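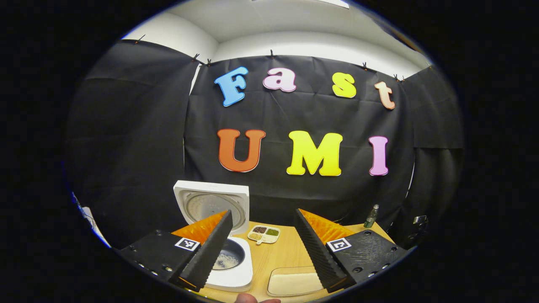 Pourquoi le bras a-t-il continué à serrer alors que l'ordre d'ouverture était dans la trajectoire ?

Parce que le contrôleur a reçu une largeur de pince périmée et l'a prise pour une mesure valide. C'est du moins la seule lecture des journaux qui tienne debout à mes yeux, et elle ne correspond pas à ce que raconte le support de Friesen.

Objet : Re: [pinces-demo] Serrage intempestif en relecture, explication du fournisseur
De : Normand Tremblay
À : la liste

Bonjour à tous,

Je réponds à Tanner, dont je remets le message en entier pour ceux qui viennent de s'abonner.

> De : Tanner MacDonald
>
> Salut,
>
> J'ai eu Friesen au téléphone au sujet de l'arrêt d'urgence d'août. Leur position est la suivante : le suivi des marqueurs s'est perdu au moment de la saisie, parce que l'opérateur avait orienté la pince de telle façon que l'un des deux carrés était caché. La largeur d'ouverture n'était donc plus calculable, le logiciel a gardé la dernière valeur connue, et le bras a reproduit ce qu'on lui avait appris. Ils parlent de « démonstration non conforme » et recommandent de reformer les opérateurs.
>
> Ils ajoutent que la version 3 d'Ustard filtre mieux ce genre d'épisode et que la mise à jour devrait suffire.
>
> Pour moi ça se tient. Je propose qu'on retire les démos douteuses du lot, qu'on mette à jour et qu'on reprenne. On a déjà perdu trois semaines et le bras Fakar est loué au mois.
>
> Est-ce que quelqu'un voit une objection ?
>
> Tanner

Oui, j'en vois plusieurs.

D'abord, la démonstration incriminée. Raymonde l'a ressortie et nous l'avons regardée à deux, image par image, sur toute la phase de saisie. Les deux marqueurs sont détectés du début à la fin. Le score de détection baisse un peu quand les mors se referment et il remonte ensuite, rien qui ressemble à une perte. Si Friesen dispose d'un autre enregistrement où un carré disparaît, qu'ils nous l'envoient. Je l'ai demandé deux fois. J'ai reçu deux fois le lien vers le guide de l'opérateur.

Ensuite, l'ampleur. Le lot compte 2 215 démonstrations. Raymonde a relancé le calcul de largeur sur l'ensemble et elle trouve 394 fichiers dans lesquels la valeur reste figée plus d'une demi-seconde pendant que les doigts bougent à l'image. On ne va pas me faire croire que l'opérateur a mal tenu la pince dans tous ces cas-là. Il y a eu quatre opérateurs, dont un gaucher, et les quatre sont touchés. Le seul point commun que nous ayons trouvé est l'horodatage : dans ces fichiers, le flux vidéo et le flux de largeur n'ont pas la même horloge de départ.

Enfin, « le bras a reproduit ce qu'on lui avait appris » est une phrase qui me met de mauvaise humeur. Un bras qui serre de plus en plus fort sur un objet rigide, avec un capteur d'effort au poignet qui fonctionne, ne reproduit rien du tout. Personne n'a jamais montré ce geste-là. Il y a un intégrateur quelque part qui court après une consigne qu'il n'atteindra jamais, et aucune butée pour l'arrêter.

Je recopie ci-dessous le compte rendu que j'avais rédigé pour l'atelier. Stavros l'a relu, Colleen aussi, et je n'ai corrigé que les fautes de frappe.
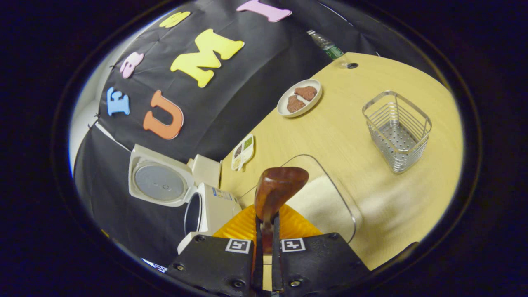 Plarville, 8 septembre 2025 – Compte rendu d'incident, poste « cuisine », relecture sur bras Fakar.

Tâche concernée : prise de la pièce brune en forme de poignée, maintien vertical, dépose. Le reste de la table fait partie du décor habituel de la série (autocuiseur à riz couvercle ouvert, panier en fil métallique, petite assiette ronde, barquette à compartiments, bouteille). Les démonstrations sont faites à la pince tenue à la main, un marqueur sur chaque doigt. La relecture se fait sur le bras, avec le jeu de doigts équivalent.

Déroulement. Approche normale. Fermeture normale, contact confirmé au capteur d'effort. Levage de quatre centimètres, puis arrêt du mouvement du poignet. L'ordre d'ouverture est bien envoyé. La pince ne s'ouvre pas, et l'effort de serrage augmente par paliers jusqu'à près de 71 newtons, alors que la limite affichée dans Ustard était réglée à la moitié. La pièce pivote, sort des mors et part vers le côté opérateur. Colleen Hawthorne la reçoit sur le dos de la main. Stavros Rallis appuie sur l'arrêt d'urgence. Pas de coupure, un bel hématome, déclaration faite le jour même.

État après arrêt. Un des mors intérieurs du bras est tordu. Le revêtement souple est marqué. Le capteur d'effort a été vérifié à vide, puis avec masse étalon : il est juste.

Ce que disent les journaux. La largeur transmise au contrôleur est restée identique pendant 1 229 cycles consécutifs, à la dernière décimale. Une mesure réelle bruite toujours un peu. Le champ « validité » est pourtant resté à vrai pendant toute cette période. Le contrôleur a donc vu une pince jugée trop ouverte par rapport à la consigne de maintien, et il a corrigé, cycle après cycle. L'ordre d'ouverture est arrivé dans une file d'attente que rien ne vidait plus.

Ce que nous ne savons pas. La raison pour laquelle la limite d'effort n'a pas agi. Selon la documentation de Friesen, elle s'applique « en toutes circonstances ». Selon le technicien joint par Stavros, elle ne s'applique qu'en mode direct et pas en relecture. Les deux ne peuvent pas être vrais et nous n'avons rien reçu par écrit.

Mesures prises. Poste consigné. Relectures suspendues sur les deux bras. Lot d'origine copié et mis en lecture seule avant toute mise à jour.

Fin du compte rendu.

Je reviens à la proposition de Tanner. Retirer les fichiers douteux, d'accord, Raymonde a déjà la liste et elle la déposera dans le répertoire commun. Mais cela traite les données et pas la machine. Le jour de l'incident, la valeur figée ne venait pas du fichier de démonstration, elle venait du flux en direct. On peut nettoyer le lot autant qu'on veut, le contrôleur avalera la prochaine valeur morte avec le même appétit.

Quant à la version 3, j'ai lu les notes de version. Il y est question de « robustesse accrue du suivi » et de l'interface en mode sombre. Pas un mot sur l'horodatage, pas un mot sur la limite en relecture. Je veux bien être convaincu, mais par un essai : on débranche le flux de largeur en cours de maintien, sur un bloc de mousse, tout le monde derrière l'écran, et on regarde si le bras s'arrête. S'il s'arrête, j'installe la mise à jour moi-même. Friesen n'a pas répondu à cette proposition non plus.

Sur la reformation des opérateurs, je laisse Colleen dire ce qu'elle en pense – elle l'a dit à l'atelier, en termes que je ne recopierai pas. Elle tenait la pince pour une bonne partie de la série et ses démonstrations sont parmi les plus propres. Regardez-les avant de voter quoi que ce soit.

Pour reprendre, je demande donc :

1. une surveillance indépendante de la largeur, qui coupe si la valeur ne bouge plus du tout pendant 200 millisecondes. Stavros a un brouillon qui tourne sur le petit automate, hors d'Ustard, et c'est très bien qu'il soit hors d'Ustard ;

2. une limite d'effort matérielle, réglée sur l'actionneur, et vérifiée avec un peson avant chaque série ;

3. un écran transparent côté opérateur pendant les relectures, et personne à portée de bras, même « juste pour remettre la pièce droite » ;

4. une réponse écrite de Friesen sur le mode relecture. Un appel téléphonique ne compte pas.

Le coût de location du Fakar, je le connais aussi bien que toi, Tanner, c'est moi qui signe les bons. Les démonstrations à la main, elles, peuvent continuer, puisqu'aucun moteur n'y intervient. Il faudra seulement relancer l'enregistreur avant chaque prise pour que les deux horloges partent ensemble, et noter dans le fichier de séance qui l'a fait.

Une question pour les autres ateliers abonnés : est-ce que vous avez déjà vu ce champ « validité » passer à faux, une seule fois ? Chez nous, sur toute l'année, jamais. Raymonde soupçonne qu'il est écrit en dur. Si quelqu'un a un journal où il change d'état, je suis preneur, même ancien, même sur une autre pince. Envoyez-le à la liste et pas au support, s'il vous plaît.

Normand

PS pour Stavros : le mors tordu est dans le tiroir du bas, étiqueté. Ne le redresse pas, je veux le faire mesurer tel quel.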